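What Foster Parents Read: A Small Study of Support Blogs for Caregivers
Student project report, Family and Community Studies
Submitted Jan 28, 2026

1. Why this topic

When a child with special needs comes to live with a new family, the caregivers receive a folder, a phone number and often one short training. After this they must find many answers alone. In our course we learned about the official support, but very little about what the parents read in the evening when the child is asleep. I wanted to know which questions they bring to the internet and what kind of answer they meet there.

2. Material

I used two public parenting blogs, Hellow and Brisura, and the open message board of the Dullthorpe caregivers' group. From the two blogs I took 200 posts together, and from the board 300 messages. I did not join any closed group, and I did not write to any parent. All quotations were left out of this report, as the people who wrote them did not write for a student.

For sorting I used the Pongsiri scheme from our methods class. It has 20 codes, for example "sleep," "school meeting," "visit with birth family" and "caregiver tired." One text may have more than one code, and in total I gave 1759 codes.

3. What I found

The blogs and the message board do not speak about the same things. The blogs write often about feelings: guilt, loneliness, the moment when a friend does not understand. On the board the questions are practical. Parents ask how to prepare a child for a new dentist, who must sign the permission for a school trip, or what to do when a child hides food in the bedroom.

Food was a bigger subject than I expected. Many caregivers write about children who eat very fast, or who accept only a few things. The advice they give each other is mostly gentle: keep a bowl of snacks where the child can reach it, do not use dessert as a reward, let the child play with food themes before asking him or her to taste. 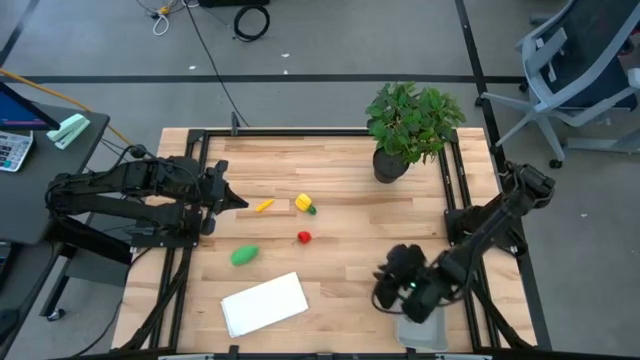
The messages from December were different from the rest. They had more codes for "visit with birth family" and "caregiver tired," and several parents asked how to make the holidays smaller and more quiet.

4. Difficulties

I coded everything by myself, so there is no second reader to compare with. Some words were also hard for me. "Respite" I first understood as a kind of holiday for the child, and I had to code one part again when I learned the right meaning.

5. Next step

I would like to compare the questions of new caregivers with those who have more experience. The board shows the year when each member joined, so this can be done with the same material. The code list is in the appendix.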